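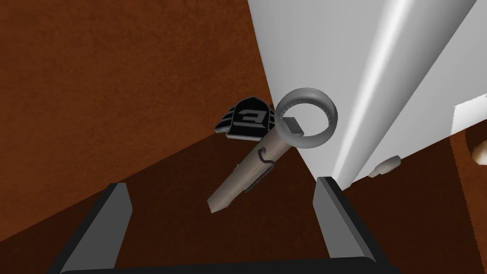
Simulator view from between the gripper fingers: pale stick, metal ring, black badge.

The Mellby open day in October began with a queue for coffee and went on to grippers. I had come for the comparison bench, where Loan Huỳnh was running the same hanging-cluster pick in simulation with two sets of fingers, the Ristulero and the Doãn.

Each had been given 200 attempts overnight. She put the Doãn ahead by 40 grasps, then spent far longer on why I shouldn't buy one yet. Angled fingers like the look of a stick. A ring on the end of it makes them sulk.

I was allowed a go on the hand controller and missed five times running, to polite silence from a school party. The Plustovham people next door offered me a tote bag. I asked if their camera mount fitted our arm and was told to email.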